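Old radiator valve won't shut off all the way, is it safe to leave it until spring?

Posted in Home Repair > Heating and Plumbing
1,659 views

Atcombe

We have hot water heat in a two-story house, one boiler in the basement, radiators in every room. The small back room upstairs is always too warm. I've been trying to turn its radiator down since November and the valve handle turns clockwise until it stops, but the radiator still gets hot across the top within an hour of the boiler coming on.

The valve is the old angle type with a round handle and a packing nut under it. The only name I can find on it is Hämmerli. It doesn't drip at the moment. When I turned it back and forth last week there was a little water around the stem, and it stopped when I opened the valve fully again.
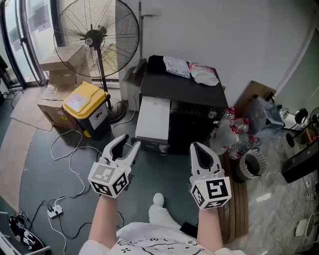 The room is used every day, so I can't just close it up. For now I keep the door open and the window cracked, and I know I'm paying to heat the yard. The boiler is set to 16 psi, in case that matters.

What I want to know is whether I can leave it alone until the heating season is over, and whether the valve can be repaired or has to be replaced. A local outfit, Nekley Heating, wants to drain the whole system and replace valves on 5 radiators while they're at it. That seems like a lot of work for one warm room.
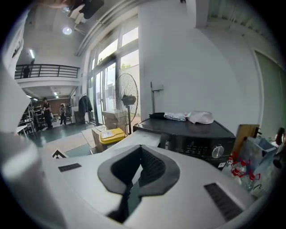 prindovholm

You can leave it. A valve that passes some water when closed is a comfort problem. The part to watch is the stem. If it starts weeping again, hold the valve body with one wrench and snug the packing nut with a second one, an eighth of a turn at a time. Stop as soon as it's dry. If you crank on it you'll make the handle hard to turn and you may crack the nut.

As for the valve, most likely the washer on the end of the stem is hard or gone, or there's scale on the seat. On some of the old ones you can unscrew the bonnet and change the washer, but the water has to be below that level first. Since it's an upstairs radiator you don't need to empty everything. Turn the boiler off, let it cool, close the feed and drain down until the upper floor is clear. Then refill and bleed the upstairs radiators.

Also, 16 psi is fine for two floors if that's a cold reading.

gravelroad2

Just replace it. Ours did the same thing and we put up with it for 2 winters for no good reason. Get a thermostatic one.

oldboilerhouse

Before you spend money, check the other end of the radiator. There's often a second valve there under a cap, called a lockshield. Count the turns as you close it and write the number down so you can put it back where it was. Closing it partway will cut the flow and cool the room some, with no draining. I ran a bedroom that way for years.

On the quote, ask Nekley for a price on the one valve and a price on all of them. Most of the labor is draining, refilling and bleeding, so the extra valves may not add much. If the others work I'd leave them be. April or May is a better time to call anyway.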